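Abends, nach dem Essen

Um sechs aufgestanden, zu warm geschlafen. Kaffee auf der Treppe getrunken, weil in der Küche noch die Kartons von Udik stehen. Heute sollte der Tag für die Kühlgeräte sein und er war es dann auch, mit Unterbrechungen.

Zuerst der kleine Kühlschrank. Wir hatten ihn seit dem Umzug aus Skernthorpe nicht richtig sauber gemacht. Alles ausgeräumt, es war nicht viel: zwei Flaschen Wasser, ein Glas Senf, die Butter. Die Butter kam in den Topf mit kaltem Wasser und hat den Tag einigermaßen überstanden. Die Türfächer habe ich mit warmem Wasser und Natron ausgewischt, die Dichtung mit einer alten Zahnbürste. In den Falten saß mehr, als ich gedacht hatte. Oben auf das Gerät bin ich nicht mehr gekommen, der Staub bleibt bis morgen.

Das Holzgestell unter dem Kühlschrank behalten wir. Ich hatte überlegt, ihn direkt auf den Boden zu stellen, aber beim Wischen läuft das Wasser auf den Fliesen überallhin, und auf dem Gestell steht er trocken. Wenn ich Zeit habe, schleife ich die Bretter ab und öle sie neu. Öl ist noch da, Schleifpapier nicht.

Gegen Mittag Anruf von Sutanto wegen des Ersatzteils. Die Nummer, die ich im Winter aufgeschrieben hatte, war falsch, richtig ist 3176. Kostet 60, dazu der Versand. Ich habe gesagt, ich melde mich. Für den Preis will ich erst wissen, ob es wirklich daran liegt.

Danach das große Gehäuse in Hellblau und Weiß, das mit dem Ventilator. Auf dem Ventilator klebt immer noch das Klebeband über Kreuz. Ich lasse es vorläufig dran. Innen sind Schienen und Rillen, in denen sich alles festsetzt, und die weißen Lamellen unter dem Ventilator muss man einzeln auswischen. Ich habe mit dem Pinsel angefangen und bin dann auf den Lappen umgestiegen, das ging besser. Fertig bin ich nicht geworden.

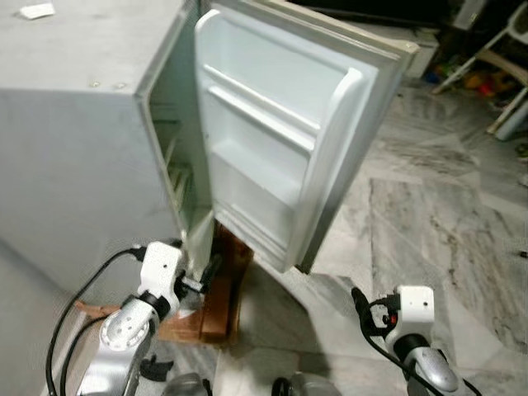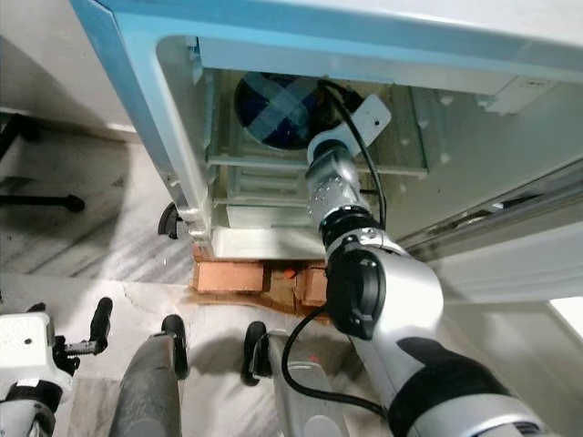
Nachtrag, kurz vor dem Schlafen

Noch einmal gerechnet. Ein neues Gerät aus dem Laden in Kindton käme mit Lieferung auf fast 3000, das ist im Moment nicht drin. Also bleibt es beim Reparieren, und morgen rufe ich wegen des Teils zurück. Ich muss auch nach der Lieferzeit fragen, das habe ich am Telefon vergessen.

Der Rücken tut weh vom Knien. Marmor ist schön kühl im Sommer, aber nach einer Stunde merkt man jedes Kilo. Ein altes Kissen unter die Knie legen.

Zum Abendessen nur Brot und die restlichen Tomaten. Später etwas gelesen, das Buch über das Jahr 1848, ich komme darin langsam voran - vielleicht zehn Seiten am Abend, dann fallen mir die Augen zu.

Für morgen: Schleifpapier, Natron, neue Lappen. Den Staub oben auf dem kleinen Kühlschrank. Die Kartons endlich aus der Küche, oder wenigstens an die andere Wand.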